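Rullgate von Vovholm: ein weißer Arbeitstisch, der was aushält

Nach vier Monaten trau ich mich jetzt an eine Bewertung. Wir haben im Nebenraum zwei Stück vom Rullgate stehen, beide in Weiß, beide mit der großen Platte. Davor hatten wir alte Küchentische, die bei jedem Radieren mitgewackelt haben. Der Unterschied ist gewaltig, ich gehe richtig gern an diesen Tisch!

Zum Aufbau: Laut Anleitung schafft man das allein. Ich hab es mit Tianyou zusammen gemacht und war froh drum, die Platte ist nämlich ganz schön schwer. Die 12 Schrauben für das Untergestell liegen in einem eigenen Beutel und passen alle (bei meinem früheren Tisch von Montoya fehlten zwei und eine war krumm). Ein Inbusschlüssel ist dabei, taugt aber wenig, nehmt lieber euren eigenen. Nach einer guten Stunde stand der erste Tisch, der zweite ging deutlich schneller. Die Füße lassen sich einzeln verstellen, was bei unserem schiefen Altbauboden Gold wert ist.

Jetzt zur Oberfläche, und da komme ich ins Schwärmen. Bleistift geht mit dem feuchten Tuch weg, Kugelschreiber mit etwas Spiritus, Bastelkleber lässt man trocknen und schiebt ihn mit dem Fingernagel runter. Rotwein (fragt Shiuli) stand eine ganze Nacht drauf und hat nichts hinterlassen. Nur bei Kurkuma wäre ich vorsichtig, da ist mir ein blassgelber Ring geblieben, den man bei Tageslicht noch sieht. Vom Schneiden ohne Matte rate ich auch ab. Ein Kratzer vom Cutter bleibt ein Kratzer.

Über die Tragkraft wird in den Kommentaren beim Händler viel gestritten. Angegeben sind 200 Kilo. Ausgereizt habe ich das nie, aber ich stand schon mit beiden Füßen drauf, um die Lampe zu wechseln, und da hat nichts geknarzt.

Was man beim Weiß wissen muss: Es ist wirklich weiß, ohne den Gelbstich vom Plerka, den Haoran zu Hause hat. Kräftige Farben stehen darauf wunderbar, das mag ich beim Sortieren von Stoffen und Garnen sehr. Wer direkt unter einer starken Lampe arbeitet, sollte sie allerdings etwas zur Seite rücken oder gleich eine matte Unterlage dazunehmen.
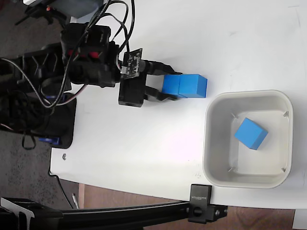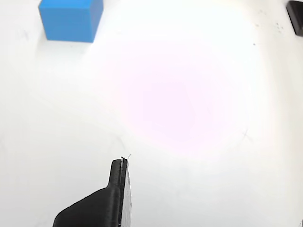
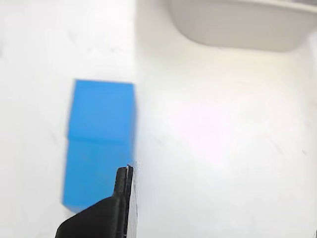

Weiße Tischfläche, dreimal.

Zur Höhe noch ein Wort, denn danach werde ich ständig gefragt. Es gibt drei Rasterstufen, verstellt wird mit Bolzen, also nichts mit Knopfdruck. Ich bin eher klein und sitze auf der untersten sehr bequem, zum Zuschneiden im Stehen nehme ich die oberste. Hin und her wechseln würde ich nicht täglich wollen, dafür ist es zu fummelig. Genau deshalb haben wir den zweiten Tisch gekauft – einer bleibt unten, einer bleibt oben, und alle sind zufrieden.

Kleine Minuspunkte: Die Kantenabdeckung hat sich im Februar an einer Ecke gelöst (Heizkörper direkt daneben, selber schuld), mit Kontaktkleber hält sie wieder. Und eine Schublade zum Nachrüsten fehlt mir schmerzlich. Falls bei Vovholm jemand mitliest: bitte, bitte!

Ich würde den Rullgate sofort wieder nehmen, und zwar wieder in Weiß. Die Variante in Grau hat Gwilym, die ist unempfindlicher gegen Fussel, mir aber zu düster.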